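Shoulder cable service on the two-arm machine

Wednesday, July 4, 2018

The left shoulder cable on the Dostside machine had its second intermittent fault in a month, so the holiday went to that. These are my notes, mostly so I have them the next time.

The symptom was a dropped encoder reading on the left shoulder when the arm swung outward and down. The controller (a Baveck, the older one with the fan) logs this as a communication timeout, and the arm goes into a soft stop. Restarting clears it. The log had 11 of these entries since the last service, all at nearly the same joint angle, which points to the cable and away from the drive.

Power off first, then wait for the drive bus to discharge. The Baveck manual gives a time for this, but I put a meter on it. Both arms will sag when the brakes are released by hand, so I lower them to hang forward and down before touching anything. I keep a black cloth spread under them the whole time. Screws that fall on it do not bounce far, and it keeps grease off the surface underneath.

The cable leaves the chassis through a small hole in the top of the shell and runs in an arc down toward the left arm. The original routing had too little slack. At full outward swing the cable pulled tight against the edge of the hole, and the jacket had worn through to the shield on one side. Continuity on the bench was fine with the cable straight. Bent to the radius it sees in use, one conductor opened.

I replaced it with a cable from Dinu rated for continuous flexing, cut to 900 mm. The old one measured shorter, but I did not write down by how much before it went in the scrap bin. The connector at the controller end is crimped, and the one at the joint end is soldered with heat shrink over each conductor. I left the arc above the shell large enough that nothing goes tight at either end of travel. The cable now touches the white shell for part of its run. That is acceptable, as the surface is smooth and the contact point moves very little.

The right shoulder has a different arrangement, with a short cable looped over the top near the bracket. I inspected it for cracks at the bend, found none, and left it alone. The bracket screw was a quarter turn loose. It now has medium threadlocker on it.

After closing up I rehomed both arms and checked the zero offsets against the values taped inside the controller door. The left shoulder had shifted by 72 encoder counts. That is inside the tolerance I use, but I entered the new offset anyway.

The test was 1000 outward swings at reduced speed with logging on. No timeouts. I will run the same test at full speed once the Alila software update is loaded, as the current version ramps too hard at the start of the move and I would like to change one thing at a time.

Still open: an edge grommet for the hole in the shell. The two I had in the drawer were both too thick to seat. The next full inspection is in December, and the right side cable gets replaced then whether it looks worn or not.
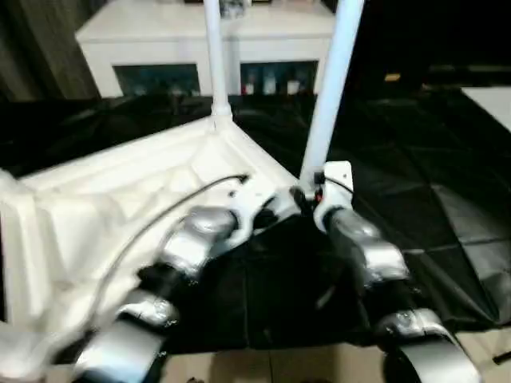

Both arms hanging over the black cloth, with the left cable coming out of the top of the shell.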